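4. Failure of the hanging task

The task was to hang a ribbon bow by its strap loop on the leftmost peg of a three-peg display stand, using two hand-held grippers. Each gripper carries a marker plate used for pose tracking.
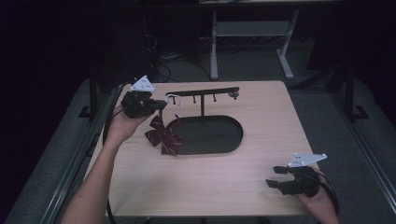 4.1 Symptom

The Cluseck policy trained on the January set closed the jaws short of the strap. The error was around 3 mm and always toward the operator's side. Quang Triệu first blamed the marker calibration. Repeating it changed nothing. 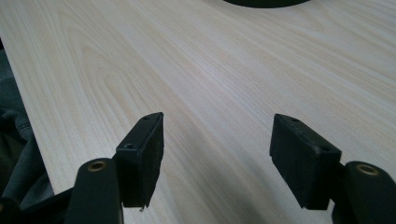 We then compared the recorded jaw width with the wrist camera views. Of 421 episodes, many reported a closed jaw while the view still showed a gap between the pads. The logger kept the last valid width when a packet was dropped and raised no warning.

4.2 Pad wear

A second cause was mechanical. The pads are held by screws, and their edges had begun to wear. The zero width had been set with new pads and never checked again.

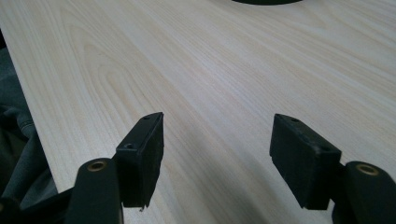
Diệp Đỗ wrote a check that rejects any episode with stale width values. It runs before upload and takes 2 seconds per episode. The zero is now set at the start of each session – jaws fully open, then fully closed – and stored with the data. 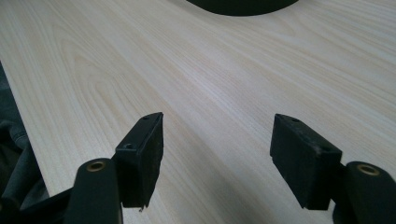
Figure 4. Wrist view with the jaws open, dark round object at the top edge.

4.3 Remaining issues

The check does not detect a slow drift in width. Lurdes Bragança proposed a limit on pad life of 4,000 closures, which we have not tested.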